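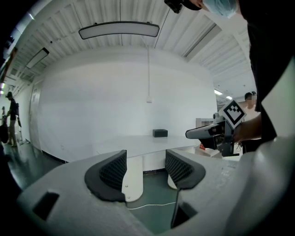 **ISSUE 168 | FOOD & ROAD**

# The long way round for a vanilla slice

My mother judged a town by its vanilla slice. She'd pull up outside a bakery with the engine still running, send me in with a handful of coins, and if the custard slumped when she picked it up we'd be back on the highway before I'd finished my finger bun. Whole districts were written off this way. There's a perfectly nice river town we never once stopped in again because of something that happened with passionfruit icing in 1980-something, and I still feel a bit disloyal buying petrol there.

So when I had a free Tuesday in March and a car that had finally been serviced, I decided to drive the 295 kilometres from my place to Bostemberg, by the back roads, eating slices as I went. (My sister asked if this was a midlife thing. I said it was a Tuesday thing.)

For anyone who grew up elsewhere: a vanilla slice is set custard between two sheets of pastry with icing on top, cut into a block you can't possibly eat neatly. Some people call it a snot block, and I'm sorry if you're reading this over breakfast. The custard should stand up by itself but give way the second you bite. Too much cornflour and you've got a bathroom sponge. Too little and it ends up down your sleeve, and you'll be wiping the gearstick at every red light until you get home.

I left at six with a thermos and an esky. The esky was pure optimism. You can't keep a slice, not really, as the pastry gives up by mid-afternoon and goes the texture of a wet envelope, but I always think this will be the time I bring some home for the neighbours.

## Rudd, just after opening

Rudd is one of those towns where the main street is much wider than it needs to be, with angle parking and a strip of roses down the middle. The bakery is on the shady side. I was there early enough that the pies weren't out yet, and two blokes in hi-vis were looking at the empty warmer like it might change its mind.

The slice was in the bottom of the cabinet, still on its tray, and the woman cut mine from the middle. I take that as a kindness! Corner pieces look generous but the icing always cracks on the way through. This one had plain white icing with a dusting of coconut, which my mother would have called showing off. I ate it on a bench outside the post office with a plastic fork, and then without the plastic fork once it snapped.

Lovely custard. Proper yellow, a good whack of vanilla, cold right through. The pastry was lattice biscuit and not puff, and I know that's going to lose some of you. There are families who'll have nothing else. I grew up with puff and had always looked down on the biscuit version as a thing people made for school fetes, but it does hold together, and I got back in the car with clean trousers. Make of that what you will.

## A detour, and a disappointment

The road out of Rudd runs beside the old railway for ages, past silos and a hall with a very good mural of a kelpie, and then you're meant to go left. I went right. I'd seen a sign for Skurnico, which I had down in my notebook as "the café with the tall ones" from a conversation at a wedding years ago.

They are tall, I'll give them that. Mine came on a slate with a smear of berry something and a sprig of mint, and a knife too blunt to get through the top layer, so the whole thing shot out sideways like a stack of roof tiles. The custard was closer to whipped cream. It was a nice dessert! I'd have been thrilled with it at a birthday lunch. But a vanilla slice should come in a paper bag that's going see-through at one corner, and I felt overdressed and underdressed at the same time. Good coffee, though, and clean loos.

I drove the next hour with the windows down, slightly queasy, listening to a man on the radio talk about footrot.

## Bostemberg and the one I'd come for

Everyone who cares about this subject eventually tells you to go to Illesus. It's a bakery, although the sign outside only says BREAD, and it shares a wall with the newsagent in Bostemberg. I got there a bit after one with the lunch crowd spilling onto the footpath, and I had a terrible moment when the man in front of me bought a dozen lamingtons and kept pointing at things.

There were 2 slices left. I bought both.

The pastry was puff, baked dark, darker than most places would dare, so it tasted nearly of toffee. The custard was pale and barely sweet. On top was passionfruit icing with the seeds left in, and I thought of my mother and her river town and nearly didn't, and then I did. It stood up, it gave way, and I got it on my chin, my collar and the seatbelt buckle. I'd driven all that way expecting to be let down in some small and satisfying manner I could complain about later, and I just sat there in the car park with the door open, making little noises.

The second one went in the esky. I had every intention of giving it to next door.

I took the highway home, no stops apart from fuel, and crossed back over the river near sunset. The bakery in that town is still there, same awning, closed by then of course, with the chairs up on the tables inside. I slowed down for a look. I might try it in the winter, when the custard travels better.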